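20 Jul 2020
Gripper build, shared workshop, big white table

Status first, for whoever reads this over coffee: both hand-held grippers are assembled, both close, and neither has shed a part today. Version 2 of the fingers is on. Version 1 is in the drawer of shame with the left-handed knob and the Zarei bearings, and may be taken by anyone who wants a very angular doorstop.

Background, mostly so I stop re-deriving it. The Clerkier is meant to be a gripper you hold in your hand and squeeze, with the same fingers that will later go on the arm. You do the job yourself, the camera records what the fingers see, and then the arm gets to learn from your bad habits. I started in April thinking the fingers would be the easy bit and the linkage would eat the summer. The linkage took two evenings. The fingers have taken everything else, including most of a spool of dark green filament that the Homeck shop page calls "forest" and which comes out, depending on the light, as olive or as the inside of a boot.

What changed since the last entry:

Pads. The rubber strips are gone. They gripped beautifully until they got dusty, and this is a workshop. Black foam now, on separate brackets at the fingertips, so a chewed-up pad means swapping a bracket and leaving the finger alone. I cut the foam with a fresh blade against a steel rule. The first pair I cut with the blade already in the knife, and they looked nibbled.

Inserts. Brass heat-set inserts in the fingers, replacing self-tappers straight into plastic. I had been telling everyone the self-tappers were fine. They were fine for the first few times out and back in, after which they were decorative. Iron tip straight down, let the weight of the iron do it, flat plate on top before it cools. If it goes in crooked, reheat and start again. Do not "correct" it with the pliers. I have a finger blank that shows what happens if you correct it with the pliers.

Angle. The pads lean in toward each other a touch more than on version 1. The old ones met at the heel first, which meant anything round got squeezed downward and out, like a bar of soap. Reprinted the brackets with more tilt and left the rest of the geometry alone for once in my life.

For a test piece I wanted something round, smooth and slightly annoying, and the clear case with the red disc in it met all the requirements. Shallow, hard plastic, wants to roll. Version 1 could hold it for as long as it took me to say "look, it's holding it."

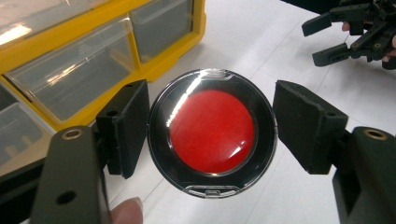

I also want to know how little squeeze I can get away with. My instinct is to clamp everything as if it owes me money, and if the arm learns from that we will be buying a lot of new test pieces. So the plan is to run each object at the lightest grip that doesn't slip, then one notch harder, and log both. There is no notch yet. At the moment the notch is a feeling in my index finger. A proper trigger stop goes on the list.

Other things learned the slow way:

The small holes on the finger faces need to be printed undersize and opened with a hand drill. Printed to size they come out a shade oval and the screw wanders. The power drill also works, in the sense that a hole results.

Print the brackets lying down. Standing up they look nicer and snap along a layer line the first time you pinch something with conviction.

Threadlocker near printed plastic: no. I knew this. I did it anyway on the earlier pair and one bracket crazed overnight. If you find the little bottle on the bench, it is mine and I am ashamed of it.

Camera view. With the fingers fully open I still get both of them in the lower part of the picture, and that's what I was after. With the earlier mount the left one vanished every time I opened up past halfway. I moved the mount back and lost a little detail at the tips in exchange. I can live with that until somebody gives me a reason not to.

The recording folder is at 1,676 short clips, going back to the first version. I went through and pulled out 351 where the fingers are in view the whole time and something sensible is being done. The rest are me adjusting a screw, me walking to the sink, and a long stretch of ceiling. I had believed the folder was a dataset. It is mostly a ceiling.

Spent a while on floor pickups too. It's a different job from the table: you come in low, the wrist is in a silly position, and the tiles are so pale that the exposure sulks. Grout lines are going to be interesting. To me they look nothing like an object, but I have met the detector and I wouldn't put it past it.
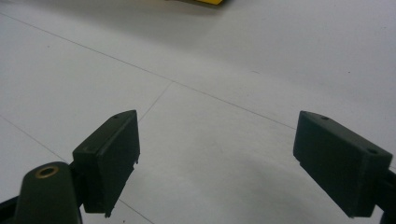

Fingers open over the floor tiles, no pads in view.

The floor also made me notice that the shadow under the gripper moves around as much as anything I'm trying to pick up. I would like a diffuse light on the camera mount. I would also like the gripper to stay light enough to hold for longer than one podcast. These wishes are in conflict and I'm going to weigh the thing before I bolt anything else to it.

Open items, in no order that should be trusted:

Trigger stop, adjustable, something better than a cable tie.

Check whether the foam takes a set if left closed overnight. Leave them OPEN until I know. This means you, and it mostly means me.

Spare brackets, a few pairs, printed lying down (see above, see also previous three entries where I said this and then didn't).

Ask Rirstead whether the arm flange drawing they sent is the current one. The bolt circle doesn't match the adapter plate, and for once I measured before drilling.

Put the inserts back in a labeled drawer. Currently they live in a jam lid, and the jam lid lives wherever I last needed it.

Next session: trigger stop first, then the case again at the lightest grip I can manage, then the floor if my knees agree.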